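Cleaning and sorting the kids' stuff (and the rest of the house while you're at it)
Posted Jun 4, 2022
By Godelieve Schouten
Filed under: Household, Laundry, Odds and ends

Quick one this week, half of it typed at the kitchen bench. Same as always, bits that work at our place, no particular order.

Sticky labels on jars
Cooking oil and bicarb, equal parts, smear it on, go do something else. Half an hour. Scrape with an old plastic card, then hot soapy water. Metho gets the last of the gum off glass. Don't use metho on painted lids, took the colour clean off my good Wuvine relish jars and I was cross for a week.

Smelly lunchboxes
Bicarb paste round the seal, old toothbrush. Pull the seal out if it comes out, check the booklet, the Letik ones do and the older ones don't. Leave open overnight. Never put the lid on a damp one.

Crayon on walls
Try the mildest thing first. Damp cloth, then a bit of bicarb on the cloth. Melamine sponge last and go lightly, they take the sheen off paint and then you've got a shiny wall with a dull patch, looks worse than the crayon did. Test behind the door.

Crayon in the dryer
Ugh. Warm the drum with a few old towels for ten minutes, unplug it, wipe with a rag and a squirt of dish soap. Second rag with plain water. Then run the old towels again before you put anything decent in there. Check pockets. I say this every year.

Washing plastic toys
Mesh laundry bag, zipped, with a hand towel in for padding. Cold or barely warm, gentle, small amount of liquid. No spin if you can turn it off, it scuffs them. For bricks and blocks I prefer the tub: laundry sink, lukewarm water, squirt of dish soap, swish, leave them twenty minutes, swish again. Old toothbrush for the studs if something's been spilt. Rinse in a colander. Nothing with batteries or stickers, obviously.

Drying is where people go wrong. Water sits up inside the hollow ones and goes funky in the tub. Shake each handful, spread on a towel, open side down, turn them over after lunch. Out of full sun, the colours fade. Overnight in a Canberra winter isn't enough by the way, give it 2 days, or put a fan on.

Storing them
Shallow beats deep. A deep tub gets tipped on the floor every single time becuase the piece they want is on the bottom. Under-bed drawer on wheels is good. Hoekstra drawer inserts fit ours with a bit of cardboard wedged down the side. I gave up sorting by colour, kids don't build that way. Big bricks in one, small in another, wheels and people in an icecream container. Done.

An old fitted sheet makes a good play mat. Play on it, lift the corners, pour. Five minutes off bedtime.

Pen on the table
Hand sanitiser on a cotton ball, dab, wipe, rinse. Fine on laminate. Not on varnish!! Varnished table, use a damp cloth and a dot of white toothpaste (the plain sort, no gel) and stop as soon as it lifts.

Fridge seals
Close the door on a slip of paper. If it slides out easily the seal's tired or just dirty. Wash with warm soapy water, dry, thinnest wipe of petroleum jelly on the hinge side. Mine had 800 crumbs in the bottom fold, I swear. Try the paper again after. Still sliding, ring up for a new seal, you can fit most yourself.

Microwave
Bowl of water, half a lemon, wooden spoon in the bowl so it doesn't bubble over. Three minutes, leave the door shut for five more. Wipe. The plate goes in the sink.

Tea towels that won't absorb
Too much softener. Hot wash with a cup of white vinegar, no powder, then another hot wash with powder. Skip the softener from now on. Don't mix vinegar with bleach, ever, not even the dregs in the dispenser.

Squeaky drawer
Candle stub along the runners. Soap works but gets gummy in February when it's humid. The Wuken spray is alright for metal ones, put newspaper down first.

Reader questions
Somebody asked about vinegar on stone benchtops. No. It etches. Dish soap and warm water, dry with a cloth.

Somebody else asked whether you can put the big toddler bricks in the dishwasher. I've done top rack, coolest cycle, no heated dry, and got away with it, but check what the maker says and don't blame me if they warp. Tub's safer. Keep them well away from the element. 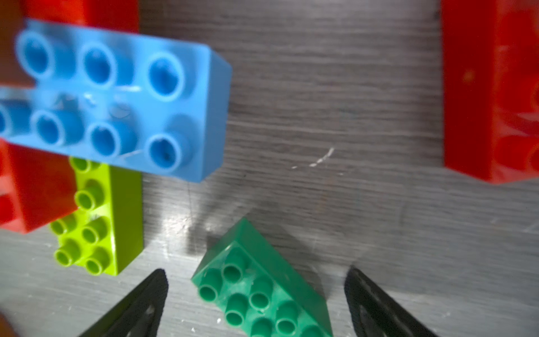
If there's scratches on the plastic, leave them, toothpaste only makes it cloudy. And give the container a wash too before it all goes back in, I forget that evry time and end up with clean toys sitting in last year's biscuit crumbs. Next week is ovens, send me your oven questions by Thursday please.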